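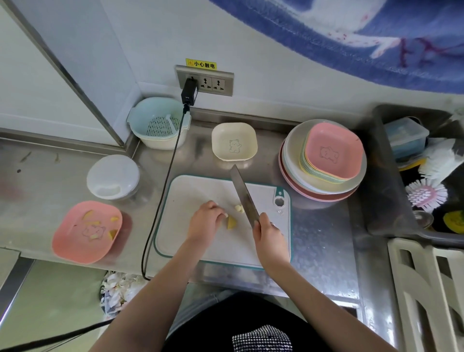
Page last changed: February, 16:10

Prep kitchen notebook, Tradoser changeover

Right, picking up where I left off last time, with the Tradoser bolted down in the big room and everybody having an opinion about it. I said I'd keep notes on what the dosing line does to the rest of us, and mostly what I've got so far is notes on chopping. So be it!

The short version for anyone at Ormont who skips to the end: the machine fills pots, and it fills them well. Set for 830 g it gave us 830 g on the scale over and over this morning, and I stopped checking every pot after a while (yes, I know, I've written it on the sheet). What it can't do is anything before the hopper. Anything lumpy or slippery or an odd shape still gets held down with curled fingertips and cut on the white board with the teal edge, same as ever. The pieces then go into one of the square bear bowls until they're wanted.

What has changed is the pace. Before, whoever was chopping also filled, so you chopped a bit, filled a bit, had a chat, chopped a bit more. Now the hopper wants a full batch of 46 pots' worth in one go and it sits there beeping if you're late. I found that a lot more tiring than I expected, and it's my wrist that knows it, not my feet. Two of the others said the same without me asking. On the other hand nobody misses the ladle, me least of all, and my shoulder has stopped clicking at night.

Cube size matters more than it used to. With a ladle you could be as scruffy as you liked. The Tradoser sulks at big wedges: one went in this morning by mistake (mine) and that pot came out at 793 g, with the next one over. Smaller dice, please, and look through the bowl before you tip it. I've asked Solberg if there's a wider nozzle. They're looking into it, which is what they said about the beeper.

Washing up is the other thing. I'd assumed we'd save time there. Fewer ladles and jugs, hurrah, but the machine has its own bits that want doing between batches, and they've gone into the same queue as our lids and bowls. Lids I still do by hand under the tap, tipping them so the water gets into the ridges, then over to the roll-up rack. I tried leaving the lids to the end of the shift and regretted it. Little and often is better, and there's a bit of daylight at that window too, so I don't mind being the one stood there.
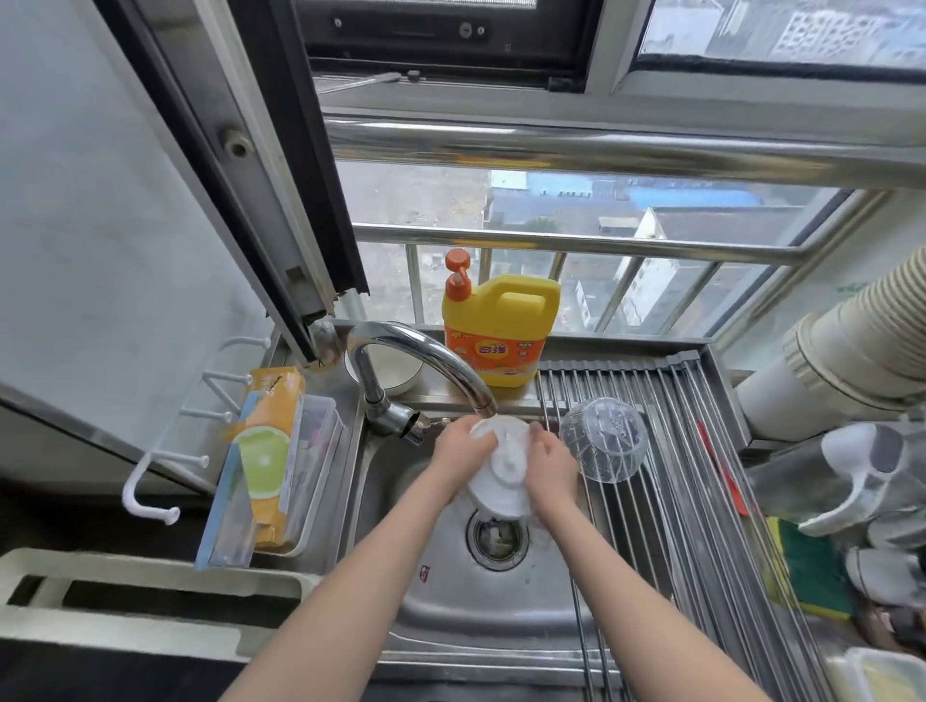
What the screen says and what we do

Trenico is the planning software that came with the line, and I have a grumble. It gives each job a slot, and the slot for "manual prep" is one flat block, whatever you're cutting. Soft fruit and hard roots get the same 60 minutes. So on a root day you look late and on a fruit day you look like a hero, and neither is true. I've started writing the actual finish time in pencil next to the printed one. If the rest of you could do that as well we'd have something to show at the next review instead of me waving my arms.

It also has no idea that the person chopping is the person washing. Whoever set it up had us down as two separate stations, each with somebody standing at it. Lovely idea. I've moved "rinse" so it starts after "prep" ends, and the beeping at least has dropped off a bit. If the plan looks odd on your shift, that's me, don't change it back until we've talked.

On the worry that came up at tea, about hours: I asked, and the answer I got was that nobody's hours go down this quarter and after that it depends on orders. I'm writing it here so we all have the same words. I'd like it on paper from the office, mind. What I'd really like is for all of us to take turns at the hopper end, because at the moment the same people get the machine and the same people get the knife, and it's the machine people who get sent on the Solberg training.

Tools, while I think of it. I swap between the ordinary kitchen knife and the big cleaver with the black handle. The cleaver is quicker when I'm behind, but it's heavy for a whole batch, so swap before your hand gets sore. Please hang the board back up by its hole when you're done.

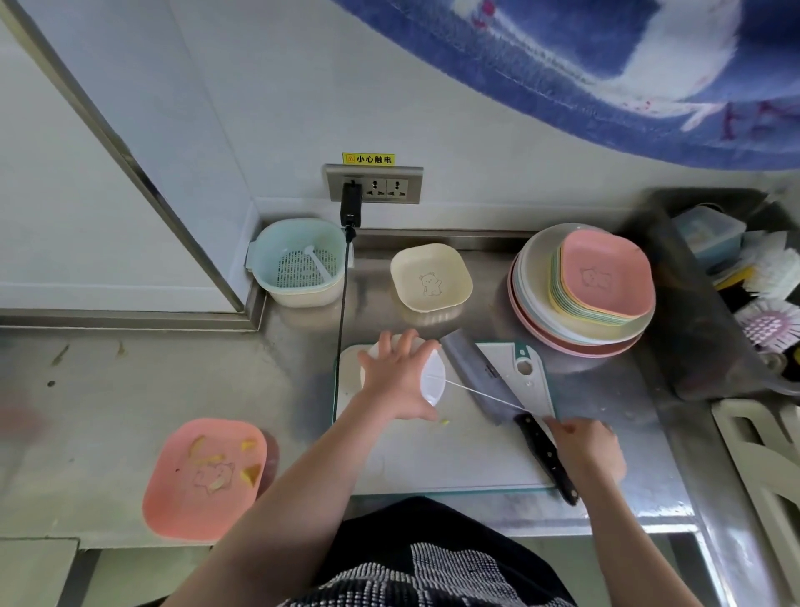

Cleaver on the teal-edged board, bear dish to the left with yellow fruit in it.

Still to do
Pencil times onto the Trenico sheet, all shifts.
Chase Solberg: nozzle, beeper volume, a second training place.
Try a half batch in the hopper and see if the weights hold.
Sharpen both blades before the next root day.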